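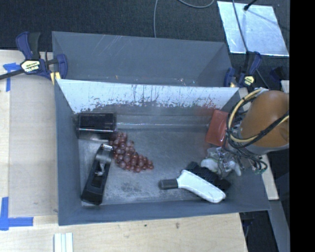

What is a tote bin?
A tote bin is an open-topped container, usually gray plastic or sheet metal, used to hold mixed items on a workbench, shelf or sorting table. The name covers both deep bins made for stacking and shallow ones meant to be reached into from above.

Overview

Tote bins are found in workshops, mail rooms, repair benches, thrift stores and home garages. Most have four walls, a flat floor and no lid. The walls often lean outward, so that the opening is wider than the floor. Bins of this shape nest inside one another when empty, and small items that roll against a wall tend to slide back toward the middle. Straight-walled bins hold more for the same footprint but do not nest, and a hand reaching along the wall has less room to turn.

The words tote, bin, tray and tub are used loosely. In warehouse catalogs a tray is normally the shallowest of these and a tub the deepest, while tote is kept for containers that are carried when full. In a home workshop any of the four words may be used for the same object.

Mixed bins

A mixed bin holds things that have no kind in common. It is the opposite of a sorted bin, which holds one kind of part or tool. Mixed bins build up wherever objects are set down before they are put away: a hand plane from the bench, a brush, a small black box, a bunch of grapes. The contents differ in weight, hardness and shape, and this affects how the bin is best filled and emptied.

Heavy tools are normally set down flat on the floor of the bin. A bench plane can be laid on its side to keep the edge of the iron from resting on the surface, although many woodworkers prefer to retract the iron and stand the plane on its sole. Brushes keep their shape better when nothing presses on the bristles. Soft or fragile items go in last or to one side. Real fruit does not belong in a tool bin for any length of time — juice stains the floor and can rust a plane body overnight — but decorative fruit made of plastic or glass is a common find in household clear-outs.

Arrangement

Two ways of arranging a mixed bin are in general use. In the first, items are spread over the floor in a single layer so that each can be seen and lifted without moving another. In the second, items are piled, and the bin is searched by hand. The single layer suits shallow bins and frequent use. Piling saves space, but small objects work their way to the bottom and are often forgotten there.

Long objects are commonly laid on the diagonal, the longest straight line the floor allows. Blocks and boxes are pushed against a wall, where they stay upright and leave the center open. A gap the width of a hand is usually left on one side for reaching in. 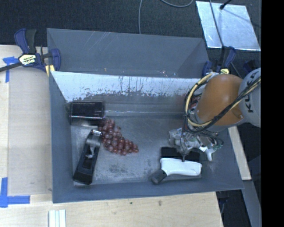
Hand plane, grapes and a black block at the left of a shallow gray bin, with a white-and-black plastic object at the right.

Securing a bin

A bin that is reached into many times a day creeps across the table. Rubber matting is the simplest remedy and is enough for heavy bins. Light bins are held with clamps. Bar clamps are the usual choice because the long bar spans the tabletop and the jaws can be opened to fit rims of different thickness. Corners are stiffer than the middle of a wall and bend less under pressure.

Painter's tape is used to mark the position of a bin so that it can be taken away and put back in the same spot. An L-shaped mark at one corner fixes both the place and the direction of the bin. The tape lifts from finished wood without damage if it is replaced before the adhesive hardens.

Wear and cleaning

Bin floors scuff quickly. Metal tools leave pale scratches and lighter patches, and dust collects in them. Residue tends to gather in a band where the wall meets the floor, since this is the hardest part to wipe. A stiff brush and warm water with dish soap remove most of it, and old stains may be permanent. Scuffing does not weaken a bin, but a crack at the rim does, and a cracked bin should not be clamped or lifted when full.

Sizes and makers

There is no single standard size. The Clarneck 94 is a shallow bin with sloped walls, sold in packs of 5. The deeper Modley 55 has straight sides and a rolled rim. The maker Sakel lists a bench tray as part number 2381, supplied in gray only. Workshop handbooks differ on which depth is best for hand tools. Darcy Paquette's guide to bench storage recommends a bin no deeper than the length of the user's hand, and the older Stankevičius manual allows twice that.

See also
Bench tray
Hand plane
Bar clamp
Tool storage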